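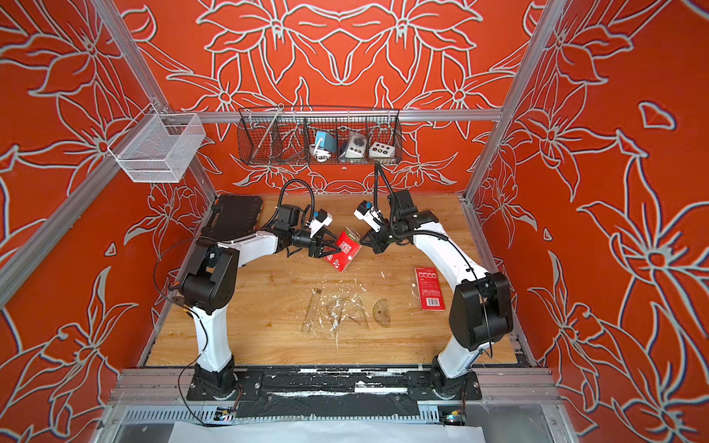
Lily print in orange-red, shown on the walls around a light wooden top.

Corkard Lily Wall Panels, orange-red

£91 per panel, in stock

I've been selling wall coverings for long enough to know when I'm going to be asked about one thing all summer, and this is it! The Lily is the loudest panel we do. Big open flowers, white outlines, and a ground colour that sits somewhere between a ripe tomato and a clay pot, depending on your bulbs. I put it up in my own downstairs loo in August (against advice) and I still grin every time I go in.

The pattern was drawn for us by Zhiqiang Qiu, who also did our Volametti stripe. He wanted flowers you could read from across a room, so don't expect a dainty little sprig. One wall of it is plenty for most people. Three walls is a commitment, but in a small nook or a box room I think it looks wonderful, especially next to pale wood.

Size and fitting

Each panel is 954 mm wide and 5 mm thick. You can trim it with a sharp knife and a metal ruler. Go slowly, two or three light passes, and cut from the printed side. The pattern runs straight across from one panel to the next, so start in the middle of your main wall and work outwards. Order one spare if you've got sockets or a sloping ceiling to deal with.

Use the Grillham grab adhesive if you want it up for good. Renting? The Kiss strips will hold it on smooth painted plaster, though I wouldn't trust them on anything textured.

Looking after it

A soft damp cloth does nearly everything. No bleach, no scratchy pads. Tea comes off if you catch it quickly, turmeric doesn't (my fault, my kitchen, I've hung a calendar over it).

Colour and samples

Please, please order a sample first. Screens make this orange look pinker than it is, and I'd much sooner post you a swatch than take back a whole wall's worth. Tape it up for a day or two and look at it in the morning and again with the lamps on.

Returns

Uncut panels can come back within 366 days, which was a leap year joke that somehow made it into our terms. Cut ones are yours to keep, sorry!

Product code: Lily 366
Also available: sample swatch, edge trim, matching touch-up pen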